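Workplace automation at Lullden

Workplace automation at Lullden refers to the introduction of two-armed robot stations at the Lullden food packing works in Fullov, and to the changes in staffing and training that followed. The stations handle upright food cans. Each new task is prepared in simulation before it reaches the packing floor.

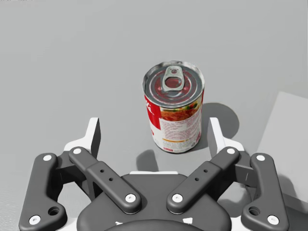
Does a station replace the person who worked at that bench?
Under the site agreement the post is kept, and its holder moves to station minding, inspection or task preparation.

Background

Packing at Lullden was done by hand on two shifts, with 200 staff at the Fullov site. The agreement with the works council, known as Rastotik, set a training period of 152 hours for each person changing duties – paid at the full rate.
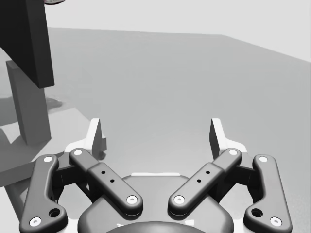
Open gripper over a clear area of the simulated work surface.

Effects on staff

Lifting and repeated wrist work fell, while time spent at screens rose. Minders record stoppages and may halt a station without asking a supervisor. Older packers objected that

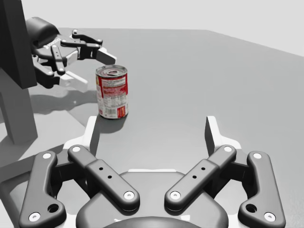

their knowledge of damaged stock had not been written into the new duties, and a grading allowance was added in August. Night work remains in dispute.

Task preparation

Preparation is carried out in Kekana, a simulation room beside the canteen. Former packers there review each grip and reject those they consider unsafe. A task is released after 100 accepted trials.
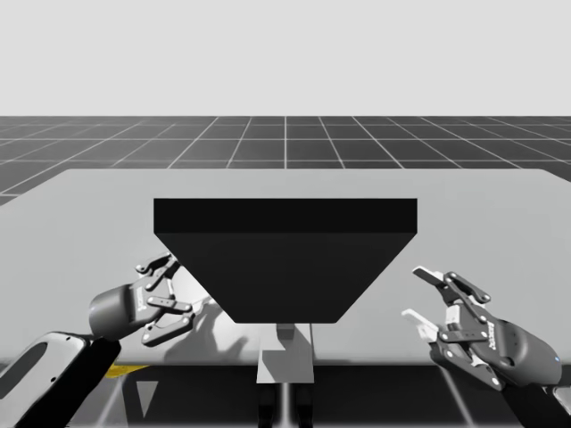 FULLOV, 4th February – The works published revised rules for minders, limiting each person to two stations per shift and restoring the mid-shift rest break.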